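Chapter 6
Counters, Tables and Other Work Surfaces

After reading this chapter, you should be able to:
Name the main groups of surface material used in homes and small businesses
Explain how a surface is worn down by daily use
Choose a cleaning method that suits the material
Write a simple care schedule for a room

Key terms: abrasion, etching, finish, pore, sealer, trivet, veining

Ridwan Hartono manages the housekeeping staff at the Rumari, a small hotel with a breakfast room on the ground floor. When he started the job, the tables in that room had dull rings on them and the front desk had a pale patch where guests set down their keys. The staff cleaned everything with the same spray, a lemon product called Erkby, and they cleaned it often. Hartono asked to see the purchase records. The tables were polished marble. The spray was acidic, and the label said not to use it on stone.

The tables were repolished in December, at a cost of 200 dollars each. The spray was replaced with a neutral cleaner that cost less than the old one.

Mistakes like this are common. A surface can be cleaned every day and still be damaged by the cleaning. To care for a counter or a table, you first have to know what it is made of, and looks are a poor guide. Patterns that look like stone are printed on laminate, baked onto ceramic and cast into resin. Veining in particular is copied so often that it tells you very little about the material underneath.

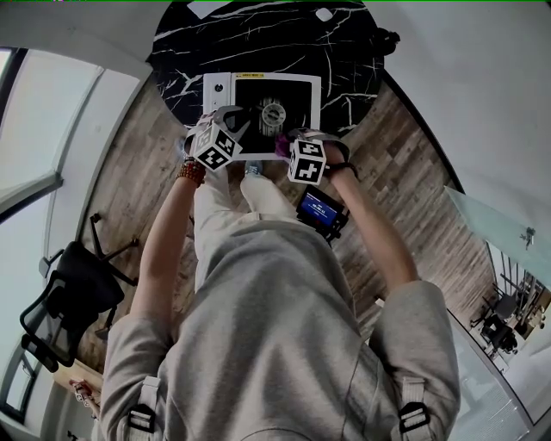
Three simple checks will sort out most cases. The first is temperature. Stone feels cool when you lay a palm on it in a heated room, and laminate soon feels close to the warmth of your hand. The second is the edge. Look under the lip of the table for a seam, a strip of banding or a layer of board. The third is the pattern itself. In natural stone the veins usually continue over the edge and no part of the pattern repeats. On a printed surface, you may find the same mark twice if you look long enough.

If the checks do not agree, treat the surface as the more delicate of the possible materials until you can ask the supplier.

Once you know the material, think about what happens on it. Small appliances are a frequent cause of wear. Their feet trap grit, and the grit scratches the finish each time the appliance is pulled forward. Lift them to move them, and wipe under them at least once a week. Hot pans call for a trivet on every surface covered in this chapter, including those sold as heat resistant.

Section 6.1 deals with stone and the sealers used on it. Section 6.2 covers laminate and solid surfacing, and Section 6.3 covers wood. The Sekiguchi scale, which we use to compare resistance to scratching, is explained in Section 6.4. The care schedule for the Rumari breakfast room is printed at the end of the chapter, and you will need it for Activity 7.

Before You Read
Choose one work surface at home or at school. Write down what you think it is made of and why. Keep your notes, and check them again when you reach Section 6.3.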